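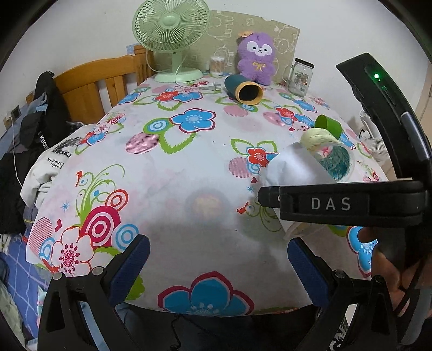 Uditz is a mail-order training service for people who own a small robot arm and are tired of programming it. You record yourself doing a chore with a hand-held gripper, send the recordings in, and they send back a skill file that your arm can run. I signed up for the tidying plan in March, paid $212 for one skill, and I've been living with the results long enough to have opinions. My chore was picking up small things and standing them in a row, so think of the teal tube with the yellow rim lying on its side, or the little green cup next to the paper bag. Easy for a person! Much less easy when your two fingers are black with rubber pads and you have to come at a round thing from exactly the right side.

The tidying plan asks for 200 recordings. That sounded like nothing when I read it on the sign-up page, and by the end of my first evening I had done 40 and wanted to lie down. Each one is short, but you have to put everything back in a slightly different place before you start again, and the app (called Baptiste, for some reason) wants you to confirm every clip before it will let you start the next. A "keep all" button would have saved me an hour of tapping. My friend Rasha Matar did the same plan and says she just handed the phone to her teenager.

The gripper itself is pleasant to use. The trigger is light, the fingers close evenly, and the rubber pads hold onto slippery plastic much better than I expected. My one complaint is the weight, which sits far forward, so after half an hour I felt it in my wrist. Do get the strap snug before you start — I had mine too loose for the first couple of sessions and kept squeezing the handle harder than I needed to.

Now the part you're paying for. The skill file came back in seven days, as promised, with a short note from somebody named Armindo Neves telling me which clips they had thrown out and why. Mostly I'd been too fast. I loved that note, it was the most useful page in the whole package. I loaded the file on my Hosard arm, set out some cups, and it went for the first one with no fuss at all and stood it up. The second one it pushed off the table.

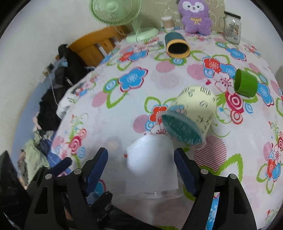 Do you need your own arm before you sign up? Recording can be done with the gripper alone, so you can send in your clips first and buy the arm later, but the finished skill only runs on arms from their supported list. Check that list before you pay, and check the version too, because Rasha's was one model too old and she had to wait for an update.

Over a few weeks of fiddling I'd say mine does best with cups lying on their sides and worst with anything flat or see-through. Lids are hopeless. It will circle over a clear lid like it's lost its car keys. I wrote to support and got a reply the next morning from Fiona Gunn, who offered to retrain the skill for free if I sent a fresh batch with lids in it. Fair enough, though that's more evenings with the gripper and I haven't gotten to it yet.

Other odds and ends: the charging cable is too short, the printed guide is clear and has big type, and return postage on the gripper is included (keep the box). Uploading took all night on my connection. I'd give it four stars for the service and three for the app, and I'm going to try the drawer skill next if they bring the price down.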